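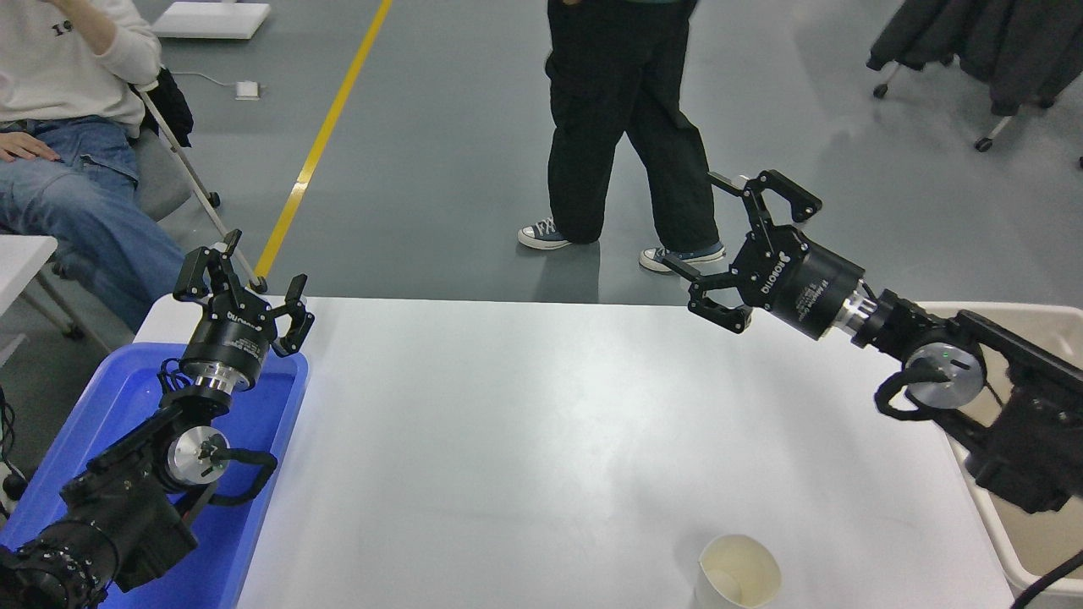 Figure 3. White table with paper cup, blue tray (left) and beige bin (right).

3.2 Table layout and cup placement

The tables used in the Mornport study have a white matte top and no raised edge. A single paper cup was the most common item left on them at the end of a break. Figure 3 shows one such cup, upright and close to one edge of the table, with most of the surface clear. A tray stands to one side of the table and a bin to the other, so a cup can go either way with a short reach.

We logged 3827 items over the study period in April. Of these, 329 were paper cups that had been left within a hand's width of a table edge. Cups near an edge were knocked over more often than cups left toward the middle, and most spills reached the floor. The floor is bare concrete with a painted yellow line, and liquid on it was slow to be noticed.

Each item was given one of nine position codes, following the grid used in the earlier Plestska survey. The grid divides the table top into three rows and three columns. Items that touched two cells were assigned to the cell holding the larger part of the base. The tray and the bin were coded separately and do not count as table positions.

Upright cups and tipped cups were recorded under different codes. We did not record how much liquid was left in a cup, as this could not be judged reliably from most viewing angles. Cups stacked inside one another were entered as one item with a note.

The Asum layout differs from the one described here in that both containers stand on the same side. Under that layout nearly 100 cups were placed in the wrong container, mostly during the first week. Placing the containers on opposite sides reduced these errors, but it also lengthened the walk for people seated at the far end. We return to this point in Section 4, where the two layouts are compared by time of day.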